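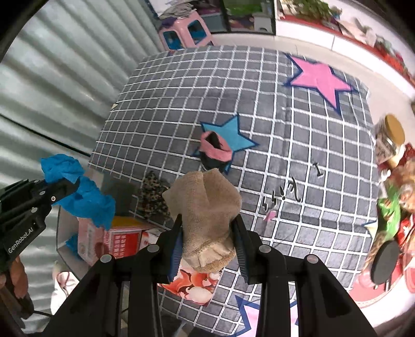 Planning grasps on soft goods

Tove Hafstein maintains the grasp planner at Umitlow. The current release treats a sock as a region with a preferred pinch line and no fixed shape.

"We tried fitting a mesh first," she said. "The fit took longer than the motion, and one fold made it useless."

The planner now scores 42 candidate pinches per view. Candidates that span two items get a penalty, which Hafstein sets by hand. Patterned backgrounds remain a problem. "Stars printed on a cloth have clean outlines. Segmentation likes clean outlines." 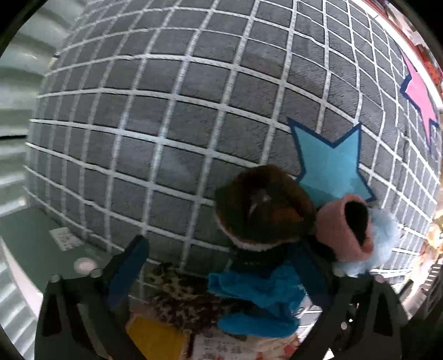

Soft items in a pile, between the finger pads.

Nele Hermans, who writes the replay tool, keeps 1,460 labeled clips for regression runs. Each build is replayed against all of them before a merge. She wants lens distortion handled once, upstream of the planner. "At the moment three modules undistort the same image, and two of them disagree."

Hafstein has the change scheduled for April.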